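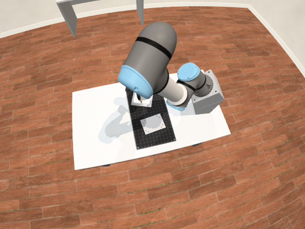 The cell in simulation, with the arm on its pedestal and the perforated board across the table.

The technician who looks after the cell at Stotia starts with the pedestal bolts. "Everything is measured from the base," she said. "If the base has moved, the rest of your numbers are junk."

The same layout exists as a simulated model, which she opens before touching the hardware. Any change to the position of a fixture goes into the model first, and the arm is run through its full path there at reduced speed. In August that check caught a collision between the wrist and the rim of the white tray, introduced when the tray was shifted one row of holes toward the base.

The perforated board sets the grid for the whole cell. Fixtures are located by row and column, and the model uses the same numbering. The light grey plate goes on the lower half of the board and the tray near the upper end, with a clear strip between them. She asked for that strip. "The arm needs somewhere to back out. Before, it was backing out over the plate."

The board sits at a slight angle on the table. She has left it that way and corrects for it in the work frame, using 3 touch points taken with a pointed probe. If a repeat of the first point does not agree with the original, she throws out the set and starts over.

Routine care is logged in Givitz, the plant's maintenance software. The joint caps come off every 80 shifts so that the seals can be inspected. She wipes the seating faces with a dry cloth and tightens the screws in a cross pattern. "People go around in a circle and the cap sits crooked," she said.

The one repair so far was a joint 3 encoder cable, replaced after 61 shifts. The fault showed up as a position error at full reach and cleared whenever the arm folded in. The swap itself took 33 minutes. Finding the cable took most of a morning.

"I changed the controller card first, which was wrong," she said. "Now I move the arm by hand and watch the counts before I order anything."

The next change is a second plate, to be placed in the model this month. The hole numbers have not been chosen.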